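15 avril 2018

Dimanche tranquille, j'en profite pour mettre le cahier à jour côté goûters. On trie sur la grande table, nappe vert sauge à carreaux blancs. Le carton blanc d'abord, celui que j'appelle Trillidia pour m'y retrouver : tout y est mélangé, biscuits, sachets salés, trucs bruns sous plastique transparent… un vrai bazar !
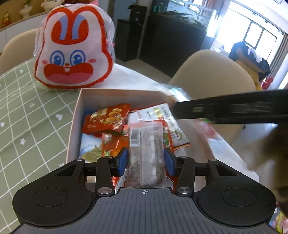 Carton blanc, sachets en vrac, et le sac à tête de lapin derrière.

Règle pour la suite : étiquette code-barres vers le haut, sinon on perd un temps fou à la saisie. La fiche s'arrête à la ligne 609, repartir de là (et pas de la 300 comme la dernière fois, c'était moi, pardon).

Deuxième contenant, le petit carton rose clair. Je le garde pour les formats individuels, barre emballée, biscuits dorés, pâtisserie sous film. Joli, mais ça se remplit vite, il en faudrait un plus profond avant juillet. 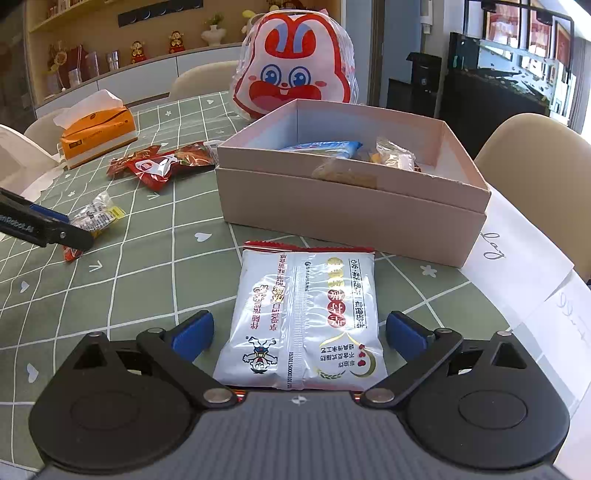 Carton rose ouvert, sachet blanc à bord rouge posé devant, à l'envers.

À faire : traduire les noms chinois, racheter des mouchoirs, demander à Cimesora s'ils ont encore des cartons roses.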